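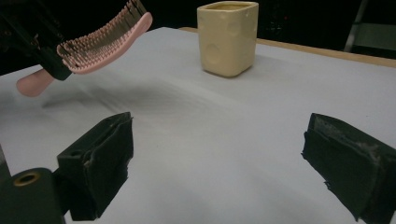 Two months of long entrance hair for my ring character and I was ready to shave it all off, and then I picked up the Gadden entrance kit. Wow, you guys. It's a zip bag with wet-look gel, a spray bottle, elbow tape and a little jar of baby oil, and it covers pretty much everything between the locker room and the curtain. No brush in there, so bring your own - a pink detangling one with a curved, open head, like mine, gets through the gel fine.

The gel is the star! I wore it for a 21 minute tag match at the Costham show, under the lights, and it still looked like I meant it when Amado Talavera hit the superkick for the finish. The tape is good too, sticky without taking your arm hair with it. I like it better than the Bielecka stuff I used to buy.

Gripes? The spray bottle leaks if you pack it sideways (my boots smelled like coconut all the way home from Susdale), and the zipper feels cheap. But I've already ordered a second one for the January tour - I go through that gel FAST.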